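Drunau Handling Cell Working Group
Minutes of the safety review meeting held on 27/07/2021

Present: Renu Garg (Chair), Devendra Kanaujia (Operations), Aarti Bhatt (Health and Safety), Sebastián Escobar (Controls), Gaurav Pant (minutes)

Apologies: none received.

1. Minutes of the previous meeting

The minutes were accepted as a correct record, subject to one change. Under item 5, "Ledesma" should read "Padix". The action on spare fuses was closed.

2. Purpose of the meeting

The Chair stated that the meeting had been called to consider the unplanned stop of the picking arm in the Drunau cell, during which the arm continued to move for a short distance after the operator had released the enabling switch. No person was hurt. The cell had been locked off until the controls check was complete and had since been returned to use at reduced speed only.

3. Account of the incident

Mr Kanaujia reported that the arm was on cycle 277 of the shift when the controller showed fault code 984 (loss of signal, wrist circuit). The operator released the switch at once. The arm came to rest with the gripper still below the rim of the bin. The operator then pressed the emergency stop, left the cell and informed the shift lead, in line with the site procedure.

Mr Kanaujia added that the same code had been logged three times since January. On each occasion it had been cleared at the panel and work had carried on. None of these events had been entered in the fault book. The Chair asked that it be recorded that this was not acceptable.

4. Findings of the controls check

Mr Escobar reported that one core of the wrist signal cable had broken inside its sheath. The break could not be seen from outside and was found by moving the cable by hand while testing it. In his view the cause was repeated bending where the cables pass round the wrist. The reach into the bin had been made deeper when the present mixed load was introduced, and the length of free cable had not been looked at again at that time.

Members considered the present arrangement. The cable bundle passes over the arm, is held to it by a wide white strap, then sags below the wrist and loops up around the side of the orange cover. Ms Bhatt noted that a loop of this kind could also catch on the wall of the bin or on the items in it, and asked that this be treated as a separate hazard.
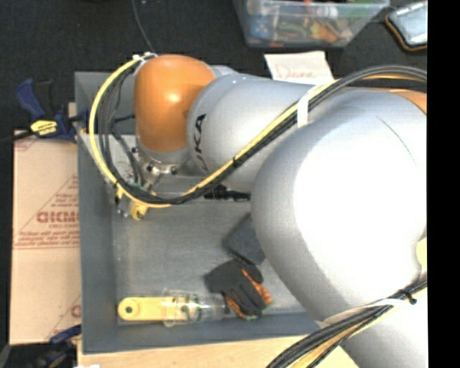
5. Further movement after release of the switch

Mr Escobar explained that the extra movement was a separate matter from the broken core. The stopping time held in the controller had been set for a lighter gripper and had not been changed when the current one was fitted. The supplier, Grunov, had been asked to confirm the correct value in writing. Ms Bhatt asked whether the cell should be locked off again until the reply was received. After discussion it was agreed that reduced speed was sufficient, provided that no one entered the cell with the drives on.

6. Contents and fixing of the bin

Ms Bhatt asked whether work gloves should remain among the items in the bin. Mr Kanaujia replied that soft items were part of the agreed load. It was agreed that they could stay, but that no operator was to reach in to move any item without first locking off the arm. The clamps holding the bin are to be checked for tightness at the start of each shift.

7. Actions

7.1 Replace the wrist signal cable and review its route and free length. S. Escobar.
7.2 Obtain the stopping value from Grunov and circulate it. S. Escobar.
7.3 Enter the earlier faults in the fault book. D. Kanaujia.
7.4 Revise the risk assessment to include snagging of cables. A. Bhatt.
7.5 Brief all shift leads that fault 984 must not be cleared without a report to Controls. D. Kanaujia.

8. Any other business

Ms Garg reported that Padix had asked to visit the cell. The visit was deferred until actions 7.1 and 7.2 are closed.

9. Next meeting

To be called by the Chair on receipt of the reply from Grunov. Papers to be sent to Mr Pant 4 days beforehand.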